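Las normas que caben en un folio

Llevo desde junio discutiendo con un documento de 817 líneas. Se llama Guía interna de buenas prácticas para celdas con brazos colaborativos, la firma Jundis, y nos la han pasado a todos los que tocamos algo con motores. La he leído entera, dos veces. Sigo sin saber a quién iba dirigida.

Conste que no estoy en contra de las normas. He visto suficientes chapuzas para agradecer que alguien escriba las cosas. Lo que me molesta es la norma que se redacta lejos de la mesa. El apartado 6, por ejemplo, pide que «las superficies de contacto se mantengan en estado óptimo». ¿Y qué es óptimo? ¿Quién lo mira, con qué luz, cada cuánto? El apartado no lo dice, y el formulario trae una casilla que se marca igual con una almohadilla nueva que con una que se deshace.
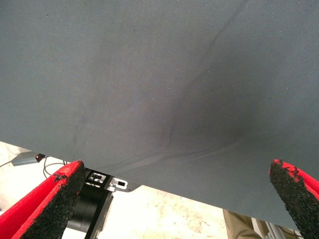
Almohadillas negras con el borde gastado: el rojo de los dedos ya asoma.

Yo ahí no marcaría la casilla. Otro la marcaría sin pestañear, y los dos habríamos cumplido con la guía. Una regla útil diría algo más feo y más corto: si se ve el color del dedo a través del recubrimiento, se cambia. Punto. Eso lo entiende cualquiera a las siete de la mañana.

Poonam Chaudhary, con quien me llevo peleando por estas cosas desde que entré, defiende que la vaguedad es deliberada. Según ella, una guía que concreta demasiado caduca con el primer cambio de pinza, y lo concreto debería ir en la ficha de cada puesto. De acuerdo. Pero entonces enseñadme la ficha. En Shezi, donde estuve antes, había una por puesto y colgaba de una cuerda. Aquí hay una carpeta compartida con plantillas vacías.

Luego está la cuestión de las distancias. La guía exige una separación de 300 milímetros entre personas y pinza «durante la operación», y se queda tan ancha. ¿Cuenta como operación que el brazo esté parado y con tensión? ¿Y cuando se le enseña un movimiento? En la práctica uno está al lado, porque al lado es donde se trabaja.
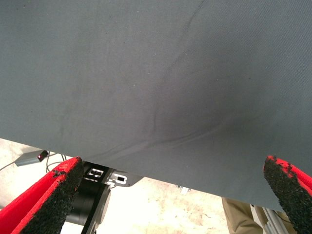

Lo mismo me pasa con los cables. Media página sobre el color de las bridas y una sola frase sobre por dónde no debe pasar un cable que anda por el suelo. Me imagino la reunión: alguien con opiniones muy firmes sobre las bridas. A mí me preocupa bastante más el bucle en el que uno mete el pie, o el que se engancha en la muñeca cuando el brazo baja. Propuse añadir una línea y me contestaron que ya estaba cubierta por «orden y limpieza». Todo está cubierto por orden y limpieza, por lo visto, hasta que hay que buscar quién era el responsable.

También pedí que el paño de la mesa apareciera en el documento. Parece una tontería. No lo es cuando se montan piezas pequeñas encima: una arruga levanta la pieza por un lado, y a ver quién decide después si falló el programa, la pinza o la tela. Con engranajes, que tienen que entrar en su eje y además encajar los dientes con el vecino, yo no daría por buena ninguna prueba sin haber alisado antes la superficie.
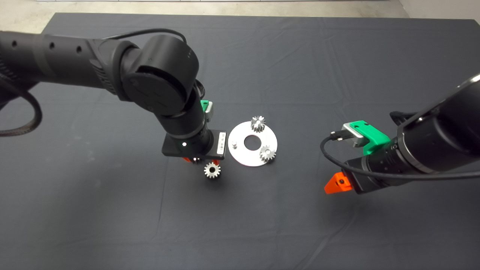

El anexo de montaje, para colmo, está copiado casi entero del manual de Danby — se les olvidó cambiar el nombre en dos párrafos — y da por supuesto un único brazo. De qué hace el segundo mientras trabaja el primero, ni palabra. ¿Espera? ¿Dónde? ¿Puede quedarse suspendido sobre la mesa o tiene que retirarse? Son preguntas que un anexo de buenas prácticas debería contestar en la primera página. Yo exigiría una posición de espera con nombre, escrita, la misma para todos los turnos.

Chaudhary dice que la revisión de Trundidlow lo arreglará. Puede ser. Tengo en el correo el borrador, registrado con el número 2415, y lo he abierto con la mejor intención. El apartado 6 sigue diciendo «estado óptimo». Le han puesto negrita.

De momento he escrito mi propia hoja, a mano y por una sola cara: recubrimiento, cables, paño, posición de espera. La he dejado pegada junto al botón de parada, y ya me han avisado de que los documentos no controlados no se pueden pegar en la celda. Apartado 11, creo. Ese sí que es concreto.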